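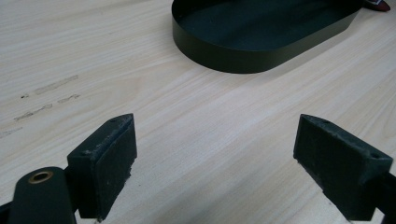

What do you see on an open day at an LGBT+ film and advertising archive?

Mostly adverts, and far more of them than I was ready for. The Stirngate archive in Barnbridge holds 2,367 television and cinema spots with gay, lesbian, bi or trans people in them, and on open day they let you sit down and watch as many as you can manage. I managed 70 before my eyes gave up!

I got there at ten in the morning, when the doors had only just opened, and there was already a queue up the stairs. The building used to be a carpet showroom (the old Van der Merwe sign is still over the side entrance) and the screening room is at the back, with proper tip-up seats and a very good sound system.

The first reel was all coffee, cars and holiday insurance. Two men bickering over a map in a lay-by, that kind of thing. What I loved was how ordinary most of it was. My favourite was a spot for Plinolska, a soup company, in which two women in their seventies argue over how much pepper to put in, and one of them wins by simply taking the lid off the grinder. The whole room laughed.

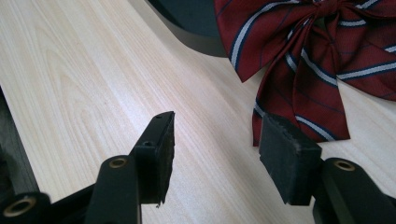
After lunch Béla Juhász gave a talk on adverts that were made and then never shown. He worked in casting for 23 years and he's a wonderful speaker, quick and dry and very fond of actors. He showed us 7 unaired films, one of them a wedding scene for a bank that was re-edited so heavily that the second groom ended up as a guest with his back to us. Seeing the two cuts side by side was the highlight of my day. You could hear people muttering all along the row behind me.

Questions went on well past the finish time. A teenager near the front asked whether things were better now, and Béla said better paid, certainly, then talked for ages about who gets a speaking part and who just holds hands in the background. I could have listened for another hour.

The viewing booths upstairs are open by appointment for the rest of August, and entry is free. Bring a jumper, as the screening room is freezing. I've already booked an afternoon to get through the cinema spots, starting with the ones on the third reel that I missed while I was in the café.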